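The Spring Budget

I had promised myself I'd have the equipment budget finished before lunch, and it was already getting dark, and I was still on row 17.

Row 17 was the gripper. Everything above it was easy (gloves, racking, the new label printer that Anathi Mokgethi had been asking for since before I was hired), and everything below it depended on what I put there. If we bought the Telden, we needed the Telden controller. If we bought the Rizvi, we could keep the controller we had, but we'd have to pay somebody to come out and make the two of them talk to each other. And if we bought nothing, which was what the owner wanted, then I could delete the rest of the sheet and go home.

The owner was Annatjie Ngcobo. She'd started Plalero in a rented garage, packing seed trays by hand, and she still had opinions about tape. I loved working for her, I really did, but you could not slide a number past that woman. She read spreadsheets with a ruler.

"Why is this one forty thousand?" she'd asked me at the last meeting, with the ruler laid flat across my screen.

"That's the Telden."

"And what does it do?"

"It opens and closes."

She looked at me for a long time. "I have a stapler that does that."

So you can see what I was up against! I went back to my desk and added a column called Justification, and then I made it wider, and then I got a coffee.

Khanyisile came by while I was drinking it. Khanyisile Shezi ran the line, and she was the one who really wanted the arm to work. We already had the arm, you see. It had been sitting at the end of bay two under a tarp since April, bought at an auction by a man who no longer worked for us, with nothing on the end of the wrist. People hung their jackets on it. Annatjie had never forgiven the arm, and I think she had me mixed up with the man a little.

"How much have we got left?" Khanyisile asked, pulling over the bad chair.

"For the gripper? Or for everything?"

"For everything."

I told her. She whistled.

"Then it's the Rizvi," she said.

"The Rizvi is cheaper on the quote, but look what happens when I add the integrator." I scrolled down for her. "Sixty hours. And he wants travel."

"Travel from where?"

"Grernivon."

"That's twenty minutes up the road!"

"I know it is. He wants travel."

She took the mouse away from me, which I hate, and started clicking around in my formulas. I'd hidden a little cushion in the maintenance line, nothing criminal, just enough for spare fingertips and a cable or two, and she found it in no time at all. She didn't say anything. She just moved it up to row 17 and watched the total turn from red to black.

"You can't do that," I said. "If a cable goes, we're stuck."

"If we don't buy it, we haven't got a cable."

I put it back. She moved it again. We went on like that for a while, and I'd like to say we were being professional about it, but at one point I had my elbow on the keyboard.

What finally stopped us was the phone. It was Siyabonga Coetzee, from Telden, the one person in this whole business who ever returned my calls. I'd left him a message that morning asking if there was any room in the price, and I'd used the voice my mother uses on plumbers.

"I can't move on the gripper," he said. "But I've been looking at your order, and I don't think you want the controller."

I put him on speaker. Khanyisile stopped fiddling with the mouse.

"Your own quote says we need the controller," I said.

"My quote says that if you're running force sensing. Are you running force sensing? You're lifting trays, right? Plastic trays, all one size?"

I looked at Khanyisile. Khanyisile looked at the ceiling. I could tell she was lifting every tray we'd ever shipped, one after another, in her head.

"All one size," she said. "Except the big ones at Easter."

"Do the big ones by hand," said Siyabonga, and I nearly proposed to him.

He was going to lose a commission on that controller, and I asked him about it straight out, a thing Annatjie would have been proud of. He said he'd take a smaller sale that stayed sold. Then he asked if we'd tried the thing out in the simulator yet. I said we had a login somewhere, and he said find it, please, before you sign anything, and make sure you've got the reach. He'd had a customer mount one under a bay hatch and learn about the elbow afterward. He sounded tired when he said it.

After we hung up I took the controller out and the total dropped so far that I went over it again with a calculator, the plastic one with the sticky 3. It held. I gave the cushion back to maintenance and Khanyisile let me. Then I typed into the Justification column, "Lifts trays. Does not need controller. Vendor says so himself," and I saved a fresh copy with the date on the end, 9 Nov 2025, so that nobody could say later they'd been looking at the old one.

"She'll still bring up the stapler," Khanyisile said.

"Let her. Can you find that login?"

It was on a sticky note inside her locker, of course, under a takeout menu.

The reach was the last thing standing between me and row 18, so we shut the budget and opened the simulator, and Khanyisile drove while I read her the settings off the quote. She got the view in so close behind the gripper that I couldn't make sense of it for a minute. It was pointing up at an opening with a dark stepped edge down one side, two gray fingers spread wide with nothing between them but blue sky, and I sat there thinking, well, that's it, that's the forty thousand. It was plainer than I'd expected. "Close them," I said, and she said hang on, she was still looking for the button, and I pulled the sheet back up on my own screen and started on the racking bolts while she hunted for it. 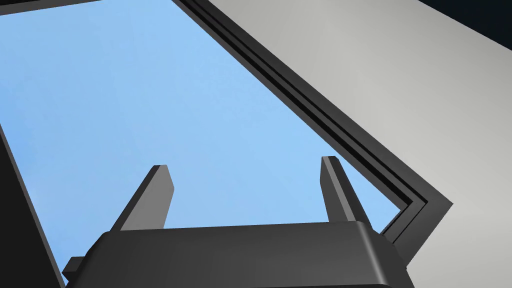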